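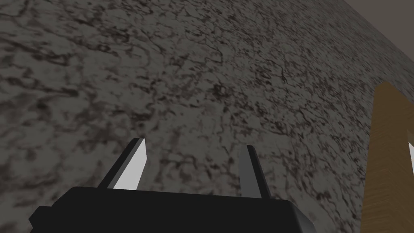
Hi Lotte, the spring update, as promised. May 2022 finds us in better shape than March did, mostly thanks to the planner rewrite.

The old Pronton planner checked for collisions only at waypoints, so a path could look fine on paper and still clip the counter in between. Nghĩa Vi swapped that for a continuous check, and I moved the wrist camera rendering into the same process so the two stop disagreeing about time. We've run 1333 simulated episodes on the new build and 1090 of them finished without a planner fault. I was pretty happy with that!
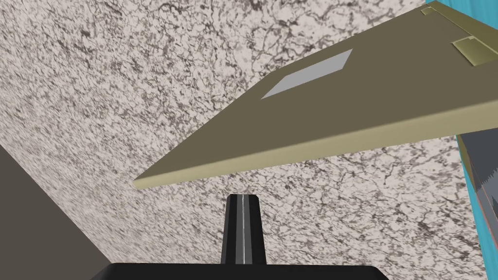

Approach angle is what I'm working on now. The planner still treats every target as a box sitting flat, and that's no good for thin things. Take the olive-brown board over the granite counter, with its corner sticking out above the surface and the black finger pointing up toward it – I want the code to pick out a corner like that and plan to the edge, and today it heads for the middle of the top face.

Still open: 528 logged grasps need relabeling (Ivo and Jin have started), and the Stoston license runs out in 7 weeks. Could you let me know about the renewal before then?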